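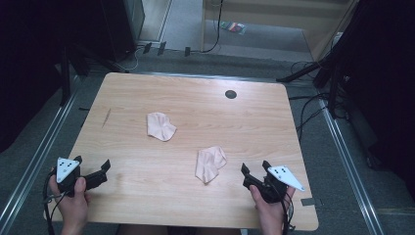

4 min read

Re: Softener running out early, and gray whites

> We're on the Karau side of the valley, private well, with a Hodard
> softener that came with the house. The controller says it should get
> 3324 gallons between regenerations. By my own hardness strips it is
> passing hard water at 2555. Towels are stiff and white things come
> out of the wash dull. I've changed the detergent to Trullilen, used
> more of it, and then used less. None of that made any difference I
> can see. Is the resin finished? The dealer quoted a new tank before
> looking at anything.

I would hold off on the tank. You are losing a little under a quarter of the calculated run, and a loss that size has several causes that cost nothing to check.

Start with the number itself. The controller does not measure hardness. It takes the capacity programmed for the resin, divides by the hardness value someone typed in, subtracts a reserve if there is one, and counts gallons down from the result. If the typed value is low, the countdown is long and the bed is exhausted before the end of it. Wells move. Ours reads harder in late summer than it does in March, and the setting that was right at installation has not been right since.

So the first job is a raw water test, drawn ahead of the softener and after the pump has run for a while. Strips are fine for telling hard from soft at a tap. They are too coarse for programming. Use a drop titration kit and do it twice.
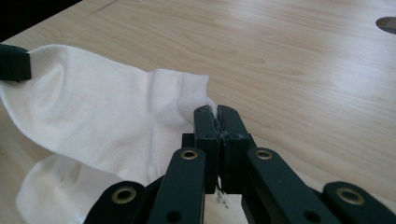
Ask for iron on the same sample if you send one to a lab. Clear-water iron takes up exchange sites as hardness does, and it does not come off as willingly. The usual practice is to add a few grains to the hardness setting for each part per million of iron. If your setting ignores iron and you have even a modest amount, that alone could account for most of the gap. It would also account for some of the dullness, though I'd expect yellow or tan from iron and gray from hardness and leftover soil.

Second, salt dose. Many of these units were shipped with the capacity set for a heavy dose and then turned down by the owner to save salt. The dose changes and the capacity figure stays where it was. The two have to be changed together. Look in the service menu, write down both values, and compare them with the table in the manual. If the manual is gone, the resin volume is normally on a label on the tank.

Third, the brine side. Before the next regeneration, open the salt tank and push a broom handle down through the salt. If it stops and then breaks through into a hollow, you have a bridge, and the unit has been regenerating on weak brine. Then watch the draw. The water level in the brine well should fall steadily. If it hardly moves, clean the injector and its screen. I have a Chaudhry bypass valve on mine with a pressure port, and it shows 44 psi with the house quiet. Well below that, with a partly clogged injector, the draw gets unreliable — it may pull on one cycle and stall on the next. 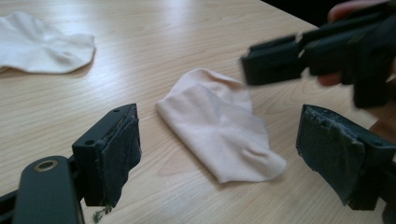 Fourth, the bypass. A worn O-ring will let a small stream of raw water past the tank all the time. The way to tell this apart from exhaustion is to test right after a regeneration. Soft then and hard later means capacity. Slightly hard from the first gallon means a leak at the bypass or the riser, and new resin won't change it.

On the laundry: changing detergents was reasonable but you were testing it against a supply that varies through the cycle. A load washed early in the run gets soft water and one washed near the end doesn't. Log the gallon count for each white load and keep the dose fixed. Trullilen or anything else, it doesn't matter for this purpose. What has already built up in the fabric will take repeated washes in soft water to come out. I would allow 3 before judging, hot if the label permits, no fabric softener.

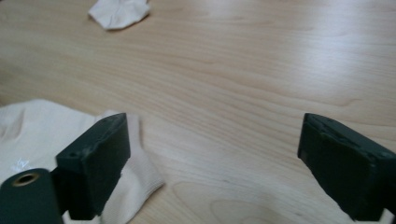

Small white item, probably a sock, on the wood tabletop.

Also check that the laundry cold line is on the softened side. In a lot of the older houses out there the outside spigots and the utility room were teed off ahead of the softener, hot softened and cold not. A warm wash is then a blend, and no controller setting will fix it. Test the cold tap at the washer by itself.

If all of that comes back clean, then look at the resin. Take a small sample from the top of the bed with the unit bypassed and the pressure relieved. Sound beads are round and firm. Beads that mush between the fingers have taken chlorine damage, unlikely on an untreated well unless somebody has been shocking it every year with the softener left in line. Iron-fouled resin can often be brought back with a resin cleaner — a couple of regenerations with it, following the instructions on the bottle, then retest.

Post the raw hardness, the iron, the programmed capacity and the salt dose when you have them. The resin volume too.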